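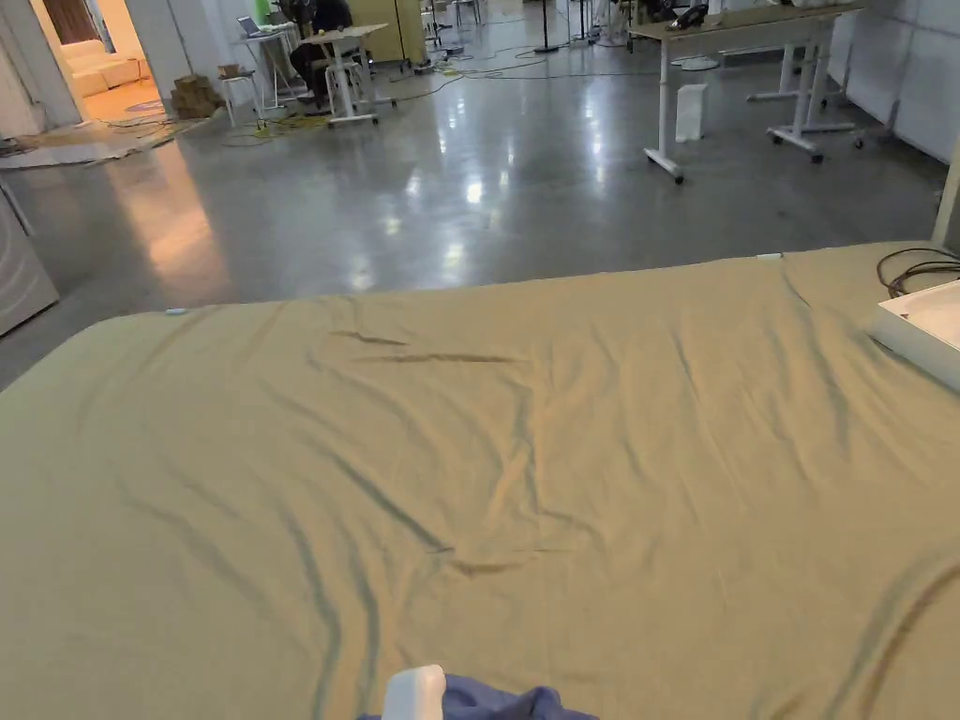 My brother-in-law Walid Qudah ran for mayor of Skastell on one promise, and the promise was a pun. Our river is called the Karam, the sitting mayor had let the ferry dock rot into it, and so Walid printed 600 buttons that said INSTANT KARAM'S GONNA GET YOU.

I told him people would think it was a typo. He said people were smarter than that. I said, have you met Brutholm Street?

Well, by the first Saturday in September we'd had 14 calls about the typo. One lady offered to proofread for us, free (she was very nice about it). The Skastell paper ran a cartoon of Walid as a catfish, which my sister loved and Walid did not. He wanted to know if the whiskers meant something. I said they meant he was a catfish.

Then came the debate. The mayor got up in his good gray suit and said he had a joke of his own, and he held up one of our buttons and read it out loud, slowly, as if it was in another language. And then he got it. You could see it land. He laughed right into the microphone — a big, wet, helpless snort — and he couldn't get back to the sewer bonds for up to 3 minutes.

Walid lost by 67 votes.

He took it better than I did. On Wednesday the mayor's office called and asked, kind of shy, if there were any buttons left. My sister said to charge him. Walid drove a whole box over himself, and he came home with mud up to his knees, because they'd gone down to look at the dock.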